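Wrist camera useless while the arm moves: camera, controller or gripper?

Posted by lathe_and_lime in Arms & Grippers
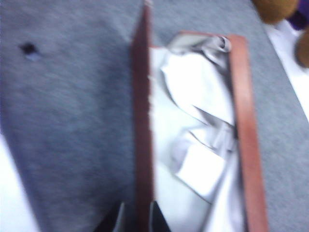
I am comparing two wrist cameras on the same arm, with the same two-finger gripper, for picking crumpled white material out of a wooden box. Camera A is a small Plala module with a rolling shutter. Camera B is a Wornatell with a global shutter and a slightly narrower lens. The controller is a Vurham, stock firmware.

At rest both give a usable picture. During the approach, Camera A smears to the point where my edge detection loses the long walls of the box. The white filling is worse, as the folds run together and the grasp planner picks a point on the flat part, where the fingers have nothing to close on.

What I have tried so far:

Exposure set by hand to 2 ms. Blur drops, but the grey cloth under the box goes very dark and noisy.
Arm speed halved. Better, but the cycle time is then no good to me.
Longer fingertips. No change to the blur, and they cover more of the bottom of the view.

Before I spend money on a second Wornatell, is this a shutter problem, an exposure problem, or is the arm shaking? I have no accelerometer on the wrist.

Kalliopi Radulović

Three separate effects are being mixed up here, and the shutter type is probably the least of them.

A global shutter removes skew. It does not remove blur. If the walls of the box come out straight but soft, you are looking at exposure time multiplied by speed across the sensor. If they come out leaning or wavy, that is the rolling shutter, or the wrist is vibrating, or both. From your still I would say blur comes first. The tilt of the box could simply be the wrist angle, so I would not read anything into it.

Check what exposure the camera is really using. Many small modules accept a manual value and then quietly go back to automatic when the stream restarts. Read the register back after the stream is running. I lost most of a November to this on a different arm.

For vibration you do not need an accelerometer. Put a printed grid flat on the table, stop the arm above it, and save 100 images starting at the moment the controller reports the move as finished. Track one grid corner through the set. If it wanders and then settles, you have ringing, and the cure is a softer deceleration ramp or a settling delay before the trigger. On the Vurham I used, the default ramp was steep and "move finished" was reported from the commanded position, so the wrist was still moving when the flag went up. Yours may differ by firmware.

Then there is light. Grey cloth and white filling in one view is an awkward pair. Expose for the cloth and the white clips, so you lose the folds you want to grasp. Crop the exposure metering to the inside of the box and let the cloth go dark. You do not need detail in the cloth. A ring light on the wrist, strobed with the shutter, lets you stay at 2 ms or go below it.

Only after all that would I compare the two cameras again, at the same exposure and the same arm speed. The lens on B is narrower, so the same wrist motion covers more pixels. If you change the shutter and the lens together you will not know which one made the difference.

tinplate_owl

Just buy the global shutter one. I had a Plala on a Lâm arm and it was rubbish, swapped it and never looked back. Also your fingertips are too long, you said so yourself.

benchvice

Depends whether you need vision during the approach at all. I stop above the box, take one sharp picture, plan the grasp from that, and go in blind for the last part with a current limit on the fingers. Soft crumpled stuff is forgiving. I logged 1,000 picks that way with a rolling shutter camera, and the misses were mostly from the gripper closing on a single layer and sliding off — a fingertip problem, fixed with rubber pads.

It costs you one pause per pick. If the box can shift while the arm is going in, it won't do, and you are back to shorter exposure and more light as above.

Comment by lathe_and_lime, 2018-07-21

Read the register back as suggested. It was on automatic. I will redo the comparison with the exposure locked, metering cropped to the box, and the same lens angle on both. The grid test is next.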